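Grosgate Open Day: The Two-Arm Cell

Gallery page, 20 October 2018

The Grosgate workshop opened its doors for the autumn visit, and most of the traffic went to the manipulation bay at the east end. Notes on the day are collected on this page for those who could not get in, along with the setup data that several visitors asked for. Text is by Chaltu Kumsa, who ran the bench for both sessions. The Bulbridge group had the morning slot and the Plemton college group had the afternoon.

1. The cell

The demonstration cell holds two arms on a common rail, facing each other over a wooden tabletop. The enclosure walls are plain and pale. We tried a patterned backdrop in August and went back to plain, as the piece detector was picking up false edges along the back wall. Nothing else in the cell has changed from the summer configuration.

The work surface is fixed and leveled before each session. Leveling takes longer than people expect. A chess piece has a small footprint relative to its height, and a slight tilt in the table shows up as a lean in the grip, then as a piece placed off center in its square.

2. The task

Chess was chosen for the handling, and the quality of play is not of interest. The pieces differ in height and profile, they stand close together, and the target positions are known exactly. A placement is scored on two things: whether the piece is upright on release, and whether its base lies fully inside the square. The moves come from a short script. Visitors who wanted to know the strength of the engine were told that there is no engine.

A run consists of 19 moves. Captures are included in the script because they call for a different motion: the piece is lifted out, carried clear of its neighbors and set down in a tray beside the board. The tray gives the arm a place to work with fewer constraints, so the approach there is faster.

3. The controller

Both arms are driven by Gidey, the motion controller written in house over the past 2 years. Gidey plans for the two arms together and holds a shared volume over the board that only one gripper may enter at a time. The second arm waits outside it until the first has withdrawn. This costs cycle time. A visitor from Bulbridge asked if the volume could be split by file, and the answer is yes in principle – the margins at the center of the board are the difficulty, with two sets of fingers and tall pieces in between.

The log for the test period before the open day holds 1,889 placements. It is kept as a plain table with one row per placement, giving the commanded position, the measured position and the grip force. Copies can be requested at the front desk.

4. At the board

The white pieces stand in the two files nearest the pink tray, and black pieces are lined up along the tray's right side. The dark pieces on the board are the harder case for the detector, being black on a board with black squares.

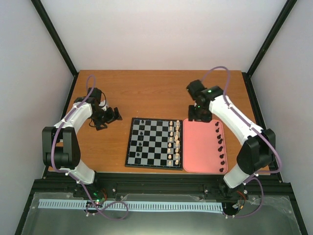
Grip force is set per piece type and does not adapt during the lift. An adaptive version exists but was not run for visitors. It needs a touch threshold for each finger, and the thresholds drift as the finger pads wear. Pads are replaced on a schedule now, and the drift is one of the items being worked on over the winter.

Cable routing came up in both sessions. The cables run along the outside of the arms with enough slack for full travel. Internal routing was considered and rejected on maintenance grounds – a failed cable can be changed at the bench without taking a joint apart.

5. Questions carried over

There were 3 questions that did not get a full answer on the day. The first, from the Plemton group, concerned repeatability after a cold start. We have figures for a warmed-up cell only and will log cold starts separately from now on. The second was whether a glossy piece set would break the detector. It has not been tried. The third was about handing a piece directly from one gripper to the other. Gidey supports the motion, but the handover is unreliable with the shorter pieces, where there is little room for a second pair of fingers below the first.

Written answers will go to both groups through their organizers. Requests for a bench visit outside open days should be sent to the Grosgate office with the size of the group and the preferred session, morning or afternoon.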